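Sheer curtains for a west window, how much width?

Skasetti
Posted September 25, 2018
My living room window is 46 inches wide and gets the sun all afternoon. I want something white that cuts the glare but still lets me see the street. The store told me to buy double the width of the rod. That seems like a lot of fabric for one window. What did you all do?

Horden
Double is right. I tried one and a half times on ours and it looked like a bed sheet nailed up. Go to 80 inches of fabric at the very least, more if your rod sticks out past the trim.

Tan
I disagree with Horden. Double is fine for thin voile, but with a heavier open weave it gets bulky and blocks more light than you want. Mine is one and a half times and I like it.

Skasetti
Rod is already up and it does stick out past the trim. Does the weave matter for washing?

Horden
Yes. Loose weaves shrink. Wash before you hem — I skipped that once and ended up with curtains above the sill.

Tan
Agree on washing first. Cold water, no dryer.

Drulosano
Fullness depends on the cloth more than on any rule, so get a yard of it before you order the rest. Hold it up at the window in the late afternoon and look at it flat, then bunched. A white cloth with a loose weave, like the one below, drops into a tall fold when it hangs, and I would start at one and a half with that kind. You can always add a panel later.
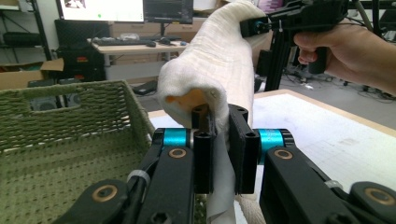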